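Vernside swap room switches to gray bins, and not everyone is sold
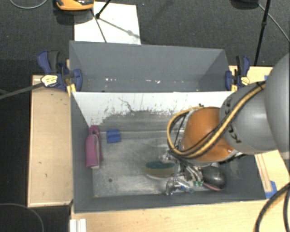
The household swap room at Vernside has dropped its old open shelves in favor of gray bins, and the people who run it say the change will make small items easier to find. After one Tuesday evening there, this reporter would like to see some proof.

The idea is simple enough. Residents drop off things they no longer need – sponges still good for a few months, toys, bits of fabric, odds and ends from the kitchen drawer – and anyone can take what they like. Under the old system everything sat on shelves by the window. Now it goes into rectangular bins, mixed together, and visitors look down into them.

Mixed is the word. A green-topped, sponge-like thing shares a bin with something pink and fabric-like and a small blue block, and it is hard to say what the three have in common except that they fit. Organizers call this "open sorting." Gyu-bin Geum, who drew up the plan, said in August that trial runs had cut the time people spend looking for things. Asked how much time, she said the figures were still being put together.

The swap room handled 1,000 items last year, according to its own tally. It does not record how many were taken home and how many were thrown out at the end of the season, so there is no way to tell whether the shelves were doing a bad job in the first place.

The bins did not come new. They were bought secondhand from a Gasside warehouse for $177, and they look it. The floor of one is scratched and smeared, and the white panel along its far side is worn and stained toward the bottom. Geum said they were cleaned before use and that the marks are only cosmetic. That may be so, but people are being asked to pick out kitchen sponges from them.

Some regulars are willing to wait and see. Dong-geon Chae said he liked being able to look straight down at everything at once. "With the shelves I always missed whatever was at the back," he said.

Heather Hapeta was less impressed. She has used the room for years and wanted to know why kitchen goods couldn't at least have a bin of their own. "I don't want to dig past a toy to get to a sponge," she said.

A sign-up sheet for comments had 22 entries by closing time, most of them questions about opening hours. Geum said the bins will stay through the fall and that labels are being considered. No date has been given for a decision.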